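Report of a Visit to the Gesano Open Day

Filed under: Visits, Kitchen automation
Posted by Gwawr Maddocks, 12/07/2019

Members of the Inon reading group will recall that I undertook to attend the open day at Gesano and to report on it in these pages. I am obliged to Bence Medve, who arranged the places, and to Ieuan Prosser, who drove us there and back from Fasville.

The day was arranged in two parts. The morning was given over to talks in the upper hall, and the afternoon to demonstrations. The register at the door showed 121 visitors, a good many of them from schools, and the upper hall was full before the first speaker had found her notes. Coffee was provided. Lunch was not, a point which the printed programme might usefully have mentioned.

Ásdís Norðdahl opened with an account of the Mandagi project, which concerns the teaching of household tasks to robot arms. Her argument was a plain one. An arm in a factory meets the same part in the same place all day long, whereas an arm in a home must deal with whatever has been left on the table. The project therefore asks people to carry out simple kitchen jobs with a gripper held in the hand, and the record of what they do is later used to train the arm. She spoke for longer than her allotted time and was not interrupted.

Lajos Hegedűs followed with a talk on fingertips. I had not expected to find this of interest and was mistaken. He passed several worn pads along the rows and invited us to press them between finger and thumb. A soft pad, he said, forgives a poor approach but wears quickly, and a hard one does the reverse. Ieuan asked whether the pads could be washed. They can, in warm water, although the glue beneath them does not care for it.

After the interval we were divided into parties of 11 and taken down to the demonstrations. Ours was led by Mr Hegedűs himself. The subject was the handling of bowls, basins and plates, which he considers a better test than cups or boxes. A bowl is best taken by the rim, where there is little to hold, and a grip that is slightly out of line will turn the bowl as it is lifted. Visitors were allowed to try the tool for themselves. It is heavier than one supposes, and the temptation is to look at one's own hand when one should be watching the fingertips. I made 3 attempts with a bowl. The last of these Mr Hegedűs was kind enough to call acceptable.

Bence proved a good deal better at it than either of his companions. He put this down to years of lifting hot dishes with tongs, and he may well be right.

I should record two reservations. The first is that the labels on the display boards were set in very small type and could not be read from behind a party of any size. The second is that the question of cost was put twice from the floor and was answered on neither occasion. Ms Norðdahl has since written to say that a note on the subject will be sent to those who left an address — I shall pass it on when it reaches me.

Those who wish to attend next year should write to Gesano early, as places on the afternoon parties are limited and the morning talks are of less value without them. The building is level throughout apart from the stairs to the upper hall, and there is a lift behind the cloakroom. 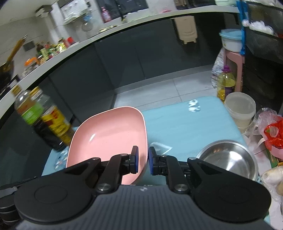
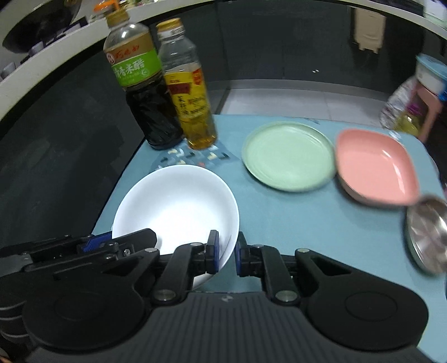
Rim grips with the hand-held tool: the pink basin, first picture, and the white bowl, second picture.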